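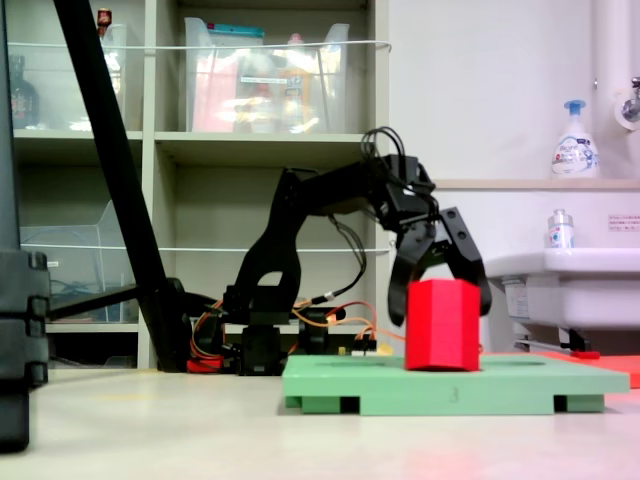 Children's room shelves: open or with doors?

Petronella Naidoo
May 22, 2019

Hello, we moved to a small flat in Collodville and I must furnish a room for my son. One wall is free, 112 cm wide. Should I take open shelves, or a cupboard with doors? He is 2 and he pulls everything out. Thank you in advance.

Ojārs Navickas

Open, but low. We had a cupboard with doors and my daughter caught her fingers two times. Please fix it to the wall in any case – also the low ones can fall if a child climbs. 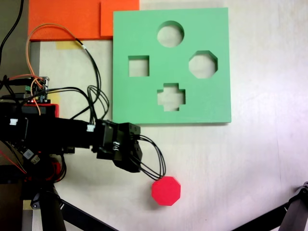 I would put only a few toys out and keep the rest in a box on top of your own wardrobe. Each week you change them. My daughter now puts her things back herself, not always nicely, but they are on the shelf. For 112 cm you could look for two narrow units, it is easier to carry them up the stairs.

Agnese Bite

Doors. Less dust.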